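Laborbuch Knusprigkeit, Februar, vormittags

Angefangen um halb neun, Tee gekocht, dann gleich die Gläser aus dem Klimaschrank geholt, damit sie sich an die Raumluft gewöhnen, solange ich noch aufschreibe, was beim letzten Mal liegen geblieben ist. Das war einiges. Wer hier nur schnell die Werte von heute sucht, blättert bitte bis »Bruchversuche« vor, ich muss mir vorher ein bisschen den Kopf sortieren.

Zur Erinnerung für alle, die zwischendurch im Urlaub waren: Wir wollen wissen, warum die Linsencracker Nemine nach dem Öffnen so viel schneller weich werden als die alten Roggenchips. Die Rezeptur ist seit dem Herbst unverändert, das Öl kommt weiter von Brimau, gebacken wird nach demselben Programm. Trotzdem kamen die Rückstellmuster nach der Lagerung wieder mit diesem pappigen Biss aus dem Glas, den ich inzwischen mit geschlossenen Augen erkenne. Man beißt hinein und wartet auf das Geräusch, und es kommt keins.

Meine erste Vermutung war die Backzeit, das steht weiter vorn, mit drei Ausrufezeichen, die ich gern zurücknehme. Die Restfeuchte direkt nach dem Ofen ist in Ordnung. Ich habe sie heute noch einmal an der frischen Charge gemessen, zweimal hintereinander und mit neu tarierter Waage, und es bleibt dabei: Die Cracker gehen trocken in die Abkühlung. Irgendwo danach holen sie sich ihr Wasser.

Abkühlung. Da bin ich beim zweiten Blick hängen geblieben. Die Bleche stehen auf dem Wagen neben der Spüle, weil dort Platz ist, und wenn jemand mittags die große Maschine aufmacht, zieht die ganze Schwade genau über die obersten Bleche. Ich habe das kleine Hygrometer (das mit dem gesprungenen Deckel) auf das obere Blech gelegt und die Spülmaschine absichtlich früh geöffnet. Die Anzeige ist hochgeschossen, dass ich richtig Freude daran hatte, so deutlich sieht man selten etwas. Danach hat es ewig gedauert, bis sie wieder unten war. Den genauen Verlauf habe ich mit Bleistift auf dem losen Zettel hinten eingeklebt, bitte nicht wegwerfen, der sieht aus wie ein Einkaufszettel.

Also Wagen umgestellt, an die Wand zum Mehllager, und eine neue Hälfte der Charge dort abkühlen lassen. Die andere Hälfte blieb am alten Platz. Gleiche Gläser, gleiche Deckel, beschriftet mit M (Mehllager) und S (Spüle). Ich hätte sie lieber A und B genannt, aber A und B hatten wir schon bei den Ölen und das hat damals zu einem sehr traurigen Vormittag geführt.

Bruchversuche

Gerät: wie immer die Sakton mit der schmalen Klinge, Dreipunktauflage, Stützen auf dem weiten Abstand. Vor dem Start mit dem Prüfgewicht kontrolliert. Die Klinge hatte auf der linken Seite einen Rest Sesam, vermutlich noch von der Reihe davor, abgewischt und neu genullt. Wer zuletzt dran war, möge sich bitte im Stillen angesprochen fühlen, ich war es womöglich selbst.

Insgesamt 176 Cracker gebrochen, M und S immer im Wechsel, damit eine wandernde Raumfeuchte nicht nur eine Gruppe erwischt. Angeschlagene Stücke vorher aussortiert, ebenso die gewölbten, die auf den Stützen kippeln. Bei den gewölbten tut es mir jedes Mal leid, die sind nämlich die schönsten und haben die größten Blasen.

Direkt nach dem Abkühlen ist der Unterschied klein. Die M-Stücke brechen steil, eine Spitze und dann sofort Ruhe. Die S-Stücke haben auch eine Spitze, aber sie wird schon etwas breiter, und bei manchen kommt hinterher noch ein Hügel, als würde sich das Stück kurz überlegen, ob es wirklich brechen möchte. Das Geräusch habe ich mit dem Mikrofon aufgenommen, Datei liegt im Ordner Ignacio bei den anderen. Bei den M-Stücken hört man viele feine Knackser hintereinander weg, bei S klingt es dumpfer. Ich würde mich noch nicht trauen, das in eine Zahl zu gießen. Dafür müsste ich erst die Auswertung verstehen, die im Ordner liegt, und dafür müsste jemand die Spalten beschriften.

Nebenbei probiert, natürlich, man steht ja den ganzen Vormittag daneben. Geschmacklich kein Unterschied, den ich benennen könnte. Die Linse kommt bei beiden schön durch, am Ende etwas Kümmel, und die Oberfläche ist bei M vielleicht ein wenig rauer am Gaumen. Das kann ich mir aber auch eingebildet haben, ich wusste ja, was ich in der Hand hatte. Morgen lasse ich die Becher von jemand anderem beschriften.

Der größere Verdacht liegt inzwischen bei dem, was nach dem Öffnen passiert. Zu Hause legt ja kaum jemand so eine Packung in einen Exsikkator, die steht auf dem Tisch, dann kommt sie halb zugerollt in den Schrank, und am nächsten Abend geht es weiter. Genau das bilden unsere Gläser schlecht ab. Ich habe darum drei Arten von Verschluss nebeneinander aufgebaut: offen, oben umgeschlagen mit Wäscheklammer, und umgefüllt in eine schlichte Papiertüte, wie man sie vom Bäcker kennt. Die Papiertüte ist mir wichtig, denn im Hofladen werden die Cracker lose verkauft und wandern dann genau so nach Hause.
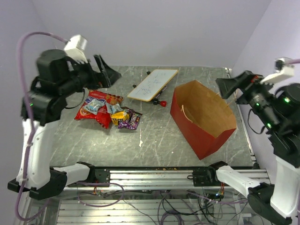 Kidus Gashaw hat beim Vorbeigehen eingewandt, dass die Papiertüte gar nicht so schlecht dastehen dürfte, wie ich offenbar schon beschlossen hätte. Bei trockener Heizungsluft im Winter sei es ziemlich gleich, ob die Tüte dicht ist, da draußen kaum Wasser zu holen sei, und im August sehe es dann eben umgekehrt aus. Ich solle die Versuche doch bitte bei zwei Feuchten fahren, sonst messe ich am Ende bloß das Wetter. Und außerdem nehme das Papier selbst Wasser auf und gebe es wieder ab, das müsse man mitwiegen.

Da hat er recht, und ich habe mich ein bisschen geärgert, dass ich darauf nicht selbst gekommen bin, wo ich doch seit dem Morgen von nichts anderem als Schwaden rede. Also den Plan erweitert: einmal bei der trockenen Einstellung und einmal bei der feuchten, beides im Klimaschrank, dazu jeweils eine leere Tüte als Leerwert. Die Tüten vorher über Nacht im selben Klima liegen lassen. Wir haben von den braunen ohne Fenster noch genug im unteren Fach, die mit Fenster lasse ich weg, sonst streiten wir später über die Folie.

Die Einwaage war dann die übliche Geduldsprobe. Zielmenge je Tüte 111 g, und natürlich trifft man das mit ganzen Crackern nie, man muss am Schluss immer einen suchen, der genau klein genug ist. Ich habe angefangen, Bruchstücke zu nehmen, und es dann wieder gelassen: Die frischen Kanten ziehen vermutlich schneller Wasser als die gebackene Haut, und dann hätte ich mir den nächsten Fehler hineingebaut. Lieber die krummen Gewichte aufschreiben und auf das Gramm zurückrechnen. Die Liste hängt an der Schranktür.

Ein kurzer Gedanke zur Haut, ehe er mir wieder entwischt. Bei den Roggenchips liegt das Öl außen, die werden nach dem Backen besprüht. Bei Nemine ist alles Öl im Teig. Vielleicht bremst der dünne Film auf den Chips die Feuchte mehr, als wir ihm zugetraut haben. Das ließe sich leicht prüfen, indem man einen Teil der Cracker nach dem Ofen ganz leicht nachsprüht und das Öl dafür im Teig abzieht, damit der Fettgehalt gleich bleibt. Geschmacklich wäre mir sogar wohl dabei, der Kümmel haftet dann besser. Brimau hat uns seinerzeit eine kleine Flasche von dem feineren Öl mitgegeben, die müsste noch hinter dem Malzextrakt stehen — falls sie nicht in irgendeinem Salat gelandet ist.

Nachmittags, kurz nach drei

Flasche gefunden, noch verschlossen. Ich nehme den Salatverdacht zurück.

Erste Nachsprühung an einem halben Blech versucht. Die Düse tropft am Anfang, man muss erst ein paar Stöße auf Küchenpapier geben, sonst hat der erste Cracker einen Fleck wie eine Landkarte. Bitte auch aus der Entfernung sprühen und nicht über dem Blech ansetzen. Danach sah es gleichmäßig aus, leichter Glanz, nach einer Weile eingezogen. Die Auftragsmenge habe ich über die Differenz gewogen: Blech mit Crackern vorher 303 g, den Wert danach muss ich wiederholen, denn beim Zurückstellen lag mein Bleistift mit auf der Waage. Ich habe es erst gemerkt, als ich damit schreiben wollte. Deshalb steht in der Tabelle an dieser Stelle nur ein Strich, und der bleibt auch stehen, bis wir ein neues Blech haben.

Zum Klimaschrank: Die Tür schließt unten nicht ganz, wenn man das tiefe Gitter einsetzt. Ich habe das Gitter eine Schiene höher gehängt, jetzt geht sie zu. Die Anzeige braucht trotzdem lange, bis sie nach dem Öffnen wieder auf dem Sollwert ist. Für die nächsten Entnahmen schlage ich vor, immer alle Proben eines Zeitpunkts auf einmal herauszunehmen, in Dosen zu schließen und dann in Ruhe zu wiegen. Kidus möchte die Entnahmen alle 6 Stunden, was heißt, dass eine davon in die Nacht fällt. Wir haben uns noch nicht geeinigt, wer das gern macht.

Was ich bis jetzt für halbwegs sicher halte: Der Platz neben der Spüle ist schlecht und bleibt gesperrt, auch wenn er bequem ist. Ich habe ein Stück Malerkrepp auf den Boden geklebt, der Wagen steht ab jetzt auf der anderen Seite davon. Ob das den pappigen Biss nach dem Öffnen erklärt, glaube ich eher nicht ganz, dafür war der Abstand zwischen M und S im frischen Zustand zu klein. Aber es kann gut sein, dass die S-Ware mit einem kleinen Vorsprung an Wasser ins Glas geht und dann einfach früher über die Grenze rutscht, an der es weich wird. Das sieht man erst an den gelagerten Stücken, und die brauchen noch.

Offen für die nächste Sitzung:
Leere Tüten wiegen, trocken und feucht, vor und nach der Nacht.
Nachsprühung wiederholen, ohne Bleistift.
Roggenchips aus derselben Woche besorgen, die alten sind zu alt für einen fairen Vergleich.
Spalten in der Ignacio-Auswertung beschriften lassen oder selbst herausfinden, was »k2« heißen soll.
Prüfgewicht zurück in die Schachtel, der Deckel lag heute offen.
Sesam kontrollieren.

Die restlichen M-Stücke stehen in der blauen Dose auf der Fensterbank und dürfen gegessen werden. Die in der Dose mit dem Gummiband bitte nicht, die sind für morgen früh.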